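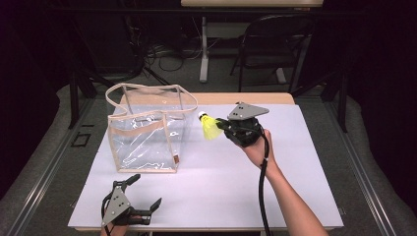 Search reports Enter keyword
Last updated Fri 29 May
3 min read

Tumlow software package: progress report to Carnthorpe
Prepared by Oleksandra Boiko

1. Perception
The segmentation model was retrained on 2585 labeled images, 201 of which contain clear plastic. Glare on transparent walls is still the main source of false edges. Depth is unreliable on the same surfaces, so the planner now takes the bag opening from the fabric trim – the trim is opaque and gives a stable contour.

2. Planning and control
The insertion planner runs at 30 Hz. Tirta Jugah rewrote the approach stage to keep both fingers outside the estimated wall until the opening has been confirmed in consecutive frames. The old approach stage remains available behind a flag and will be removed after the next review.

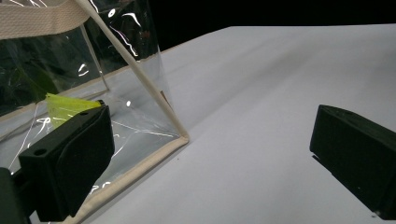
Does the planner need a full 3D model of the bag?
It needs only the rim contour and a support plane; wall shape is treated as unknown and is given a fixed clearance.

3. Tooling
The replay tool (Druvemitz) now aligns both gripper streams to one clock. Of the recorded episodes, 2197 pass the timing check. The rest show dropped frames in one stream and are excluded from training. The export script has been moved to the Ostapchuk repository, with unit tests.

4. Open items
Clearance values are set by hand – a calibration routine is in draft. Work on release detection has not started and is carried over from the February plan. No change to the budget is requested.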